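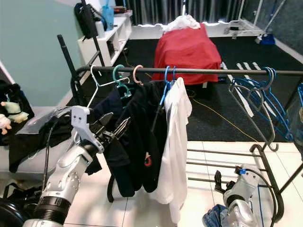 Garment rail with hangers, navy and black garments and a white shirt.

Collections > Care and Storage > Inspection Checklists

Comic long box storage: periodic inspection, with comments
10/5/24 – by the Hirside Comic Library collections desk

Scope: single issues, trade paperbacks and bound volumes in the Hirside back store. Holding at last count is 1,872 single issues. Original art and posters are on a separate sheet.

1. Shelving
1.1 Uprights plumb, all fixings tight. OK.
1.2 No long box above shoulder height. FAIL, bay 6. Two boxes of the Ragnarsson superhero run were on the top shelf. Moved down during inspection.
1.3 Lowest shelf clear of the floor by at least 90 mm. OK.
1.4 Boxes fully supported along their length. OK, except the Virwood boxes, which overhang the front lip. They are longer than the old stock. Deeper shelf boards to be priced.

2. Boxes
2.1 Lids seated, handholds not torn. Three torn handholds in bay 2. Replace the boxes; do not tape.
2.2 Fill level. Issues should stand upright with room for a flat hand at the front. The crossover event box is overfilled and the back issues are bowing. Split at the end of the second miniseries and relabel both halves.
2.3 Box weight under the posted limit for a single-person lift. Not tested, scale battery flat. Carry over.
2.4 Labels give title, volume and issue range. OK in general. Where a title was renumbered mid-run, write both numbers – the new number alone has already caused one misfile.

3. Bags and boards
3.1 Sample of 40 issues drawn across all bays. Done.
3.2 Bags clear, no rippling or yellowing. Four rippled, all from the Gundstead donation. Rebag the whole donation.
3.3 Boards white on both faces. OK.
3.4 Tape on the back of the bag only, flap fully closed. One flap was caught on a cover. Slight lift at the upper corner, noted on the issue record.
3.5 Staples free of rust. Light rust on two newsprint issues. Isolated. Do not attempt removal.

4. Room
4.1 Humidity reading within the range on the door card. OK. The logger has a gap in March when it was unplugged.
4.2 Blinds down, UV sleeves on tubes. One sleeve missing over the reading table.
4.3 Pest traps dated and checked. Silverfish in the trap by the door. Replace the trap and check again in 6 weeks.
4.4 Aisles clear and exit door opens fully. Kick stool left in aisle B. Returned to its bay.
4.5 Extinguisher tag in date. OK.

5. Carried over
Box weights (2.3). Shelf depth for Virwood boxes (1.4). Replacement UV sleeve (4.2), colour of end caps to match existing.

Result: conditional pass. Bay 2 stays closed to readers until the torn boxes are replaced.

Filed under: Comics & Graphic Novels, Preservation, Checklists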